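Opening night at Trirnberg

So the season is finally here! I drove up to Trirnberg for the Orura home opener in April and got to the gate so early that the parking guy was still putting out his cones. My seat was in section 2, third row, on the first base side (the sun gets in your eyes until the fourth inning, bring a cap).

I had signed up for the fan club pass over the winter. It was 300 dollars for every home game, plus a discount at the Ferreira stand behind left field, where I already spend far too much on sandwiches.
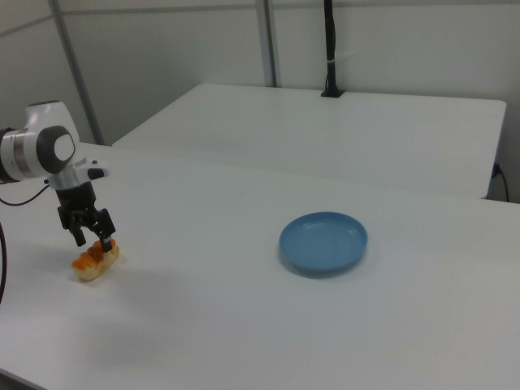
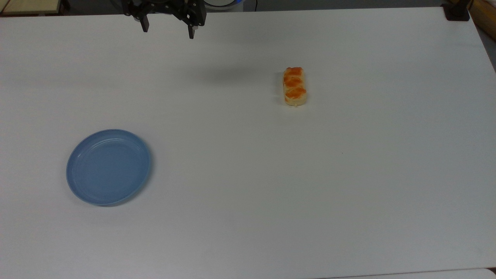

Food on the white table, gripper pointing down

Anyway, the game. Orura gave up four runs before I had even sat down with my drink, and then our shortstop hit one 365 feet over the wall in right and the whole place woke up. We lost 6–5 to Stemosen in the end – their closer throws a slider I wouldn't want to face with a tennis racket – but I was hoarse all the way home and I loved it.

The board said 539 people, which is pretty good for a cold night. I'm going back for the next series, and I still need to find somebody to take my extra ticket in July when my sister is out of town.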